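Is it worth oiling wooden kitchen cabinet doors, or is it a con?

Orkisden
Posted Friday

We've got a shared kitchen with wooden wall cupboards, dark tiles behind and a black worktop. The bit above the kettle worries me. A fitter quoted £246 to "feed and reseal" the doors, and when I asked what was wrong with them he said they were "thirsty". I'm not convinced wood gets thirsty.
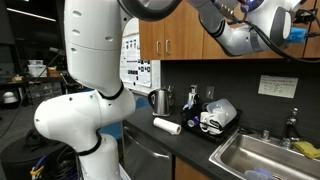 The doors are 18 years old as far as I know and have never had anything done to them beyond a wipe. They feel a little rough along the bottom edges if you run a finger along, but nothing is peeling. I don't mind spending money if it does something. I do mind paying for a man to rub oil on a door for an afternoon. The kettle gets used all day long and I've read that steam ruins wood, but I've also read that lemon juice cures everything, so I don't put much faith in what I read. 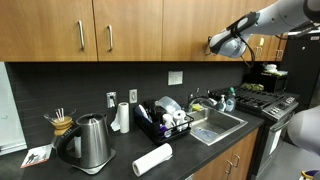 The kettle end of the worktop, with the cupboards over it.

What I'd like to know is whether I should pay, do it myself, or leave well alone. He also wanted another £230 to swap the handles, which I never asked about.

Rirna

I'd want to know what's on the doors before anybody puts oil on them. If they're lacquered, oil will sit on top, go sticky and collect every bit of dust and cooking grease in the room. Put a drop of water on the inside of a door, low down where it won't show. If it beads, there's a finish on there and it's still working. If it soaks in and leaves a dark spot, the finish has gone or there never was one.
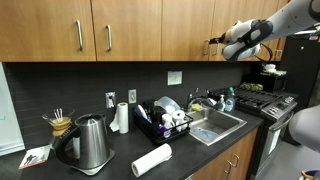
Steam does harm wood, but slowly, and mostly at the bottom edge where it gets in at the end of the grain. So I'd look there first and not at the front, where everything looks nice under a light. Your kettle stands right by the coffee maker at the left of the worktop, under the cupboards, so check the doors at that end before the others. Pull it forward when you boil it. That costs you nothing and I'd bet it does more than his oil.

Rough edges can be a build-up of grease. Warm water, a small squirt of washing-up liquid, a cloth wrung out hard, then dry it straight away. Do that before you decide anything.

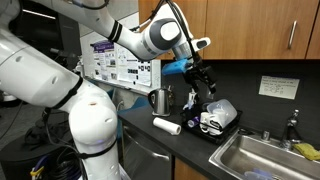 As for the handles, if they're tight and they don't snag your sleeve, leave them. A loose one wants a screwdriver. I'd ask him to put in writing which product he means to use and what finish he thinks is on there now. If he can't say, there's your reply to the quote.

Bouvier

just use olive oil, my nan did hers every December and they were lovely

Rirna

Please don't. Olive oil never dries properly and it can go off. You'll smell it by spring.

Foda

Had the same sales talk about "thirsty" doors. Paid up, couldn't see any difference, and one door was tacky for weeks. Mine turned out to be lacquered, so what Rirna says about the water drop is right. I would add that if the edges have swollen, no oil will bring them back and you're looking at sanding or a new door. Can't tell you if yours have from here. Get a second quote if you must, but do the washing first.

Orkisden

Water beaded on the two I tried. Haven't done the kettle end yet. I've told him no to the handles and I'm waiting to hear which product it is.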